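Bringing an Old Workstation Back to Life
Project report, Computer Hardware Elective
Petronella Botha and Adebayo Ekwueme
October 25, 2025

How we ended up with this project

When our teacher, Ms. Pop, asked everyone to pick a piece of hardware and learn it inside out, most of the class went for laptops or game consoles. We wanted something bigger, and Adebayo's aunt works at Brollbridge, a drafting office that was clearing out its storage room. She let us have a desktop workstation that had been sitting there since they changed over to newer ones. It weighed a ton (we took turns carrying it up the stairs!) and we were very happy with it.

Our plan was to take it down to the bare board, clean it, learn what each part does, and write a guide that next year's class can follow. We gave ourselves a budget of 70 dollars, and Ms. Pop kindly found us a bench at the back of the lab where we could leave our things between sessions.

Taking it apart

We had both opened ordinary home computers before, and we thought this would be much the same with more dust. It was a lot roomier than we expected, and a good deal more care had gone into the way it was put together. There is a big light gray plastic shroud over part of the inside, with ribs and openings in it and a bar to hold on to, and we spent longer than we'd like to admit looking at it before we touched anything.

The memory came out first. You press the latches, the stick lifts a little, and then you pull it straight up without rocking it. Petronella laid each one on an anti-static mat and put a paper label next to it with the slot it came from. The heatsink was harder, as the old paste had set hard and we were both nervous about pulling. Ms. Pop showed us how to loosen the screws a few turns at a time, going corner to corner, and after that it let go with a gentle twist.

The processor was the part we had been looking forward to. You free the lever, swing the load plate open, and lift the chip out by its edges. With that done, the socket sits bare in its silver frame, with four memory slots on one side of it and four more on the other. We had read about boards laid out this way, but it made much more sense to us with everything out and the whole layout in view. 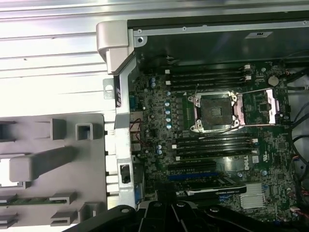 Cleaning and checking

We cleaned with a soft brush and short puffs of air, and we kept well away from the socket. Wing-sze Yuen from the year above told us she once bent a contact with a cotton swab, and that was enough of a warning for both of us. The old paste came off the heatsink with alcohol wipes, and it took most of a packet. Then we went over the board with a magnifying glass, looking for swollen parts or burn marks, and were relieved to find none.

What we would change

Our labels were a good idea, but we wrote them in pencil and some of them smudged, so we had to work out two of the memory positions again from our notes. A marker next time! We also wish we had sorted the screws from the first day. They all went into one cup, and putting them back in order ate up nearly a whole session.

Next steps

We spent 24 dollars, mostly on paste and wipes, so there is money left over for a small drive. Putting the machine back together and installing the software will be the second half of the project, and we hope to show it running at the open house in April. Thank you to Ms. Pop, to Wing-sze, and to Adebayo's aunt, who has already asked if we would like another one.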